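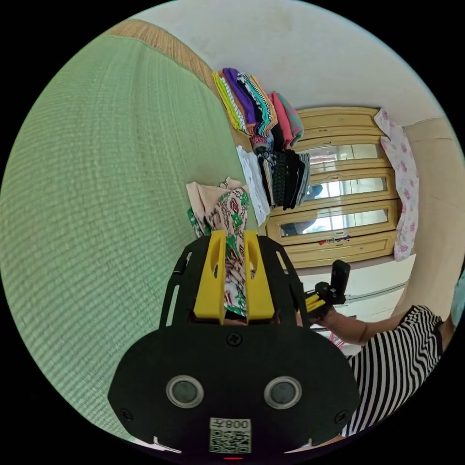
Patterned fabric in green, white and red-brown.

Kollcombe Clothing Repair and Alterations
Frequently Asked Questions

Last updated 2019-07-15

What kinds of clothes do you take?

Shirts, blouses, dresses, skirts, pants, jeans, light jackets and most children's clothes. We also take pillow covers, napkins and curtains up to 100 inches long. We do not work on leather, fur, wetsuits or shoes. Wedding dresses are taken by appointment only, and we stop booking them in April for the summer.

Do I need to wash my clothes first?

Yes. Everything must be clean and fully dry when you drop it off. If something comes in dirty we will call you to pick it up, or we can wash it for an extra $8 if the care label allows machine washing. Dry-clean items need to come from the cleaner with the tag still on.

How long does a repair take?

Plain hems, buttons and small seam repairs are usually ready in 48 hours. Zippers take up to a week. Taking in a dress or resizing a lined jacket can take two weeks, longer before prom season. We will give you a pickup date on your ticket. Please wait for the text message before coming in.

How much does it cost?

A plain pant hem is $14. Jeans with the original hem kept are $20. Replacing a pant zipper is $22 and a jacket zipper starts at $43, depending on length. Buttons are $3 each if you bring the button and $4 if we supply it. Anything else is priced at the counter. We can't give firm prices over the phone.

Can you fix a hole in a printed fabric?

Often, but the repair will show more on some prints than on others. A busy print with small shapes hides a patch better than a large print with a lot of plain background. If there is a deep hem or an inside facing, we can sometimes take a piece from there and line up the pattern. If there isn't, we use the closest plain color. Bring the item in and Yatziri Magaña, who does most of our mending, will tell you which way she would go.

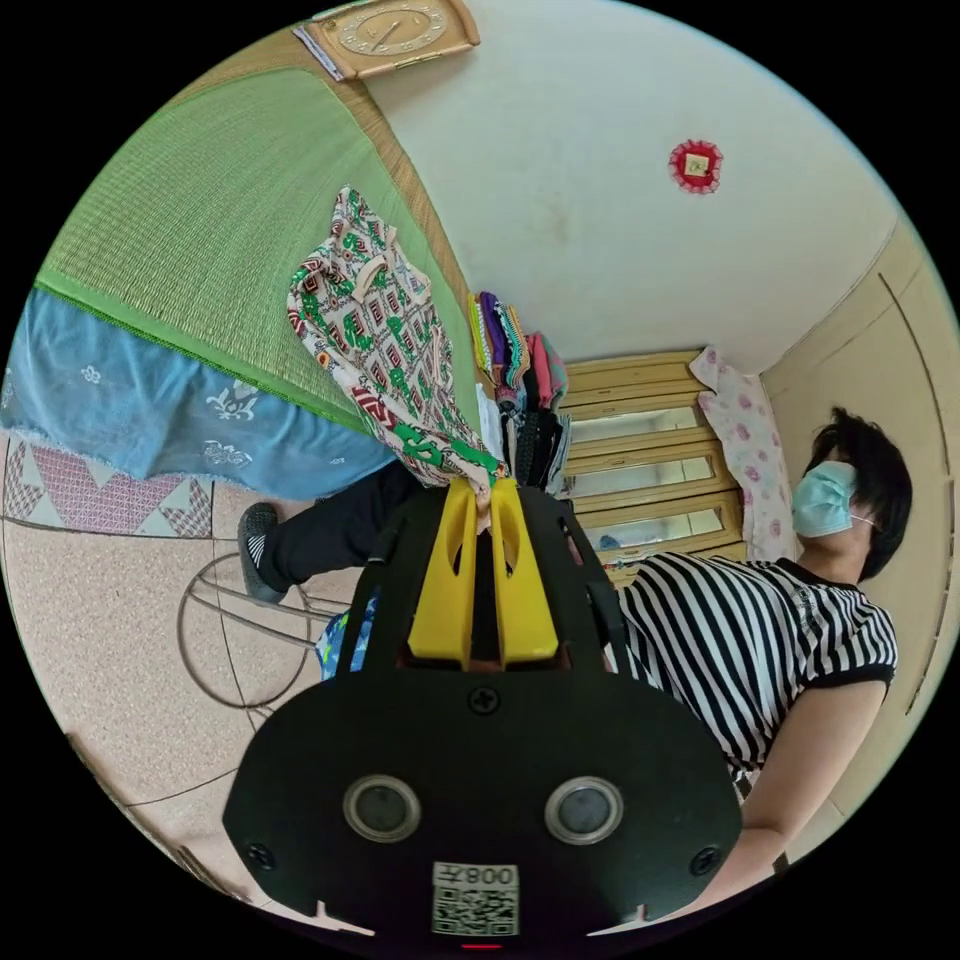 Stretchy prints are harder. A woven patch on a knit fabric will pull at the edges after a few washes, so we only patch knit with knit. Very thin rayon is also a problem once it starts to shred along a seam. We may tell you it isn't worth the money.

My shirt shrank. Can you make it bigger?

Not by much. We can let out side seams if there is fabric left inside them, and most store-bought shirts have very little. Letting down a hem may leave a line where the old fold was. That line does not always wash out, especially on dark colors.

Will the colors run after you wash something?

We wash in cold water and keep reds and dark greens apart from whites. If you tell us it's the first wash, we test a damp spot on an inside seam with a white cloth. We are not responsible for dye that runs on items with no care label.

Do you use my thread or yours?

Ours, unless you ask. We keep nearly 100 colors of polyester thread at the counter. For topstitching on jeans we order from Plosteck, and an unusual shade can add a few days.

Where do I park?

The lot behind the building is shared with Christodoulou Bakery. Use the spaces along the fence. The ones by the back door are for bakery deliveries until noon. Street parking is free for one hour.

How long will you hold finished items?

60 days from the date of the text message. After that they go to the church clothing closet. If you are going to be away, call and we'll mark your ticket.

What if I'm not happy with the work?

Bring it back within 30 days with your ticket and we will redo it at no charge. We can't redo work after another shop has altered it. If the fit is off, please wear the same shoes or underclothes you wore for the pinning.

Do you teach sewing?

Cletus Sorensen runs a beginner mending class in the back room once a month. The fee is $35 and covers needles, thread and practice cloth. Bring one thing of your own that needs fixing. Sign up at the counter.

How do I reach you?

Stop in at 807 Sterora Street or leave a message on the shop line. We return calls after the counter closes at 5:30.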